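Stirkska coupe, chassis plate missing, how to date it?

Tobias Bellamy
Posted in: Identification and history

I bought a Stirkska two-door in August from an estate sale and I'm trying to work out what year it is before I apply for the title. The seller's family thought it was an early car but had no papers. The chassis plate is gone from the firewall. There are two rivet holes where it should be. The engine number ends in 1466, but I don't know if it is the original engine. The body is dark green over what looks like an older coat of cream. It has the small rear lamps and a three-speed gearbox.

Is there another number anywhere on these cars? I have checked under the hood and inside both door frames. I would also like to hear from anyone who knew the car. It was kept in Plomberg for most of its life and may have been raced a little.

Lesego Ngcobo

Yes, there is a second number. It is stamped on the right-hand frame rail, just behind the front spring mount. You will need to get the car up on stands and take the wheel off. On mine it was under a thick layer of undercoating and I went over the spot twice before I found it. Use a plastic scraper and solvent. A wire wheel can take the digits off, and they are not deep to begin with.

The small rear lamps don't prove much. They were used on the early cars, but the factory kept fitting them to the cheaper trim after the change, and a lot of owners swapped them after a knock. The gearbox is a better clue. If it is the original one, the case will have an Ostermann casting mark near the filler plug. Later cars used a Celaren box, which has the filler on the other side.

As for the engine, 1466 would be a low number if that is the whole of it. You wrote that it "ends in" 1466. Are there letters or digits in front?
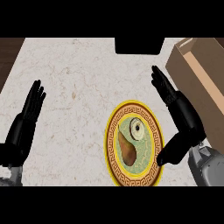 Once you have the frame number, make a rubbing of it with thin paper and a soft pencil and keep that with your title paperwork. Our state inspector asked for one. He also wanted a bill of sale signed by the estate, so get that now if you haven't already. I had to go back a second time, and it cost me a Saturday.

If the rail has been replaced, look at the back of the dashboard. Some cars have the body number there in yellow crayon. It won't match the frame number, but it helps narrow down the year.

gearhead_plomberg

Could be any year, they built them out of whatever was on the shelf. There was a green one at the hill climb here when I was a kid, number 8 on the door. No idea if it's yours. Try the club, they used to have a register with 200 cars in it.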